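Tablecloths: spills, creases, storage and the ones worth keeping

Quick page this month, I have a sink full of soaking napkins. Tablecloths, mostly. Plus a bit on craft tables and folding tables at the end. Skip to what you need.

Getting the size right

Measure the table, not the old cloth. Old cloths shrink and then you buy the same wrong size twice. Ask me how many times.

Length of table plus the drop on both ends. Same again for the width. Everyday drop, a hand's width is plenty. More than that and it ends up in laps, or a kid stands on it and down comes the gravy.

Write the size on the hem in laundry marker. Inside corner, small. Saves unfolding the whole pile to find the long one.

If you're buying fabric off the roll, wash it BEFORE you cut. Cotton especially. My long one was 173 inches when I cut it and it is not 173 inches now.

Spills, in the order I get them

Coffee. Cold water through the back of the stain, straight away, hold it tight under the faucet. Then a dab of dish soap, leave it while you do the dishes, rinse.

Red wine. Blot, don't rub. Club soda if it's open, plain water if it isn't. Salt is fine for soaking up the puddle but don't leave it on for a week thinking it's working.

Grease. Cornstarch or baby powder, thick, leave overnight. Brush off. Dish soap worked in with an old toothbrush, then the hottest wash the label lets you.

Candle wax. Ice cube in a bag, let it go hard, lift it off with the back of a butter knife. Then brown paper over and under, warm iron, keep moving to clean paper. Colored wax leaves a shadow, try rubbing alcohol on a hidden bit first.

Tomato sauce. Scrape, cold water, white vinegar, wash. Dry it in the sun if you've got any, the orange fades a lot.

Mystery yellow spots from storage. Long soak in oxygen bleach, not chlorine. Overnight, change the water, go again. Two soaks did it for mine, the third cloth never came clean and is now a drop sheet.

One rule for all of them, check the stain is gone before the dryer. Heat sets it. Hang it damp over the shower rail and look at it in daylight.

Creases

Iron while damp. If it's dried out, spray it, roll it up in a towel, come back in an hour.

Big cloth, small ironing board: iron it on the table. Old blanket underneath, folded double, cloth on top, work from the middle outwards. Don't do this on a varnished top without the blanket, I have the white ring to prove it. Also don't use the steam blast, it goes right thru.

No iron? Put it on the table the night before, spray with water, smooth it flat with your hands and leave it. Not perfect but by dinner it's fine.

Polyester blends, low heat, press cloth on top. They go shiny otherwise.

Stopping it from sliding

Felt pad or a rubbery shelf liner under the cloth. Cut the liner a bit smaller than the tabletop so it doesnt peek out. I use the Herka roll, the thick one, because the thin one bunched up in a week. Any thick one will do.

Outdoors, clips. Or sew a little pocket in each corner and drop in a washer. Clothespins under the edge in an emergency.

Don't tape cloth to wood. Tape to the underside of a plastic folding table, ok, but peel it the same day.

Patterned or plain

Patterned for every day, every time. A small busy print hides crumbs, tea drips and that one pen mark. Plain white for when people come and are on best behavior.

Look at the background color more than the flowers. Off-white is kinder than bright white, it doesn't go dingy next to your napkins after ten washes. Greys with one soft color in it go with most dishes. Hot colors bleed more, so first wash alone with a color catcher sheet in the drum.

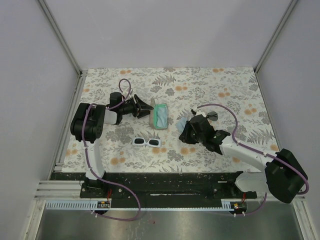

And botanical prints don't date as fast as stripes and checks. Ferns, sprigs, small blossoms, all easy to live with. If you need to patch one, cut round a leaf or a flower from an offcut and stitch it over the hole. Fray check on the edge first. From a chair away it just looks like one more leaf.

Keep the offcuts! Napkins, jar covers, drawer liners. I've got a Jirkton biscuit tin full.

Craft and work tables

Cloth over the good table is not protection. Cutting mat or board on top for anything sharp. Vinyl underneath for anything wet.

Glue on cotton, let it dry completely then pick it. Hot glue, freezer for an hour and it pops off.

Small parts roll less on cloth than on bare wood. Beads, screws, all that. A light print makes it harder to find a clear bead though, so put down a plain tray.

Storing them

Roll, don't fold, if you have the room. Gift wrap tubes are good, cover the tube in clean cotton or tissue first. If you must fold, fold on different lines each time.

Over a pants hanger works too. Two to a hanger, no more, or you get the crease anyway.

Never put away with starch in. Starch goes yellow and silverfish like it. Wash, dry, no starch, starch it when you take it out.

Cotton bag or old pillowcase, not plastic. Christmas ones at the back.

I go through the whole shelf in June. Anything with a hole gets cut up, anything I haven't used goes to the thrift store box.

Next time: napkins, and getting the burnt bit off the bottom of an iron.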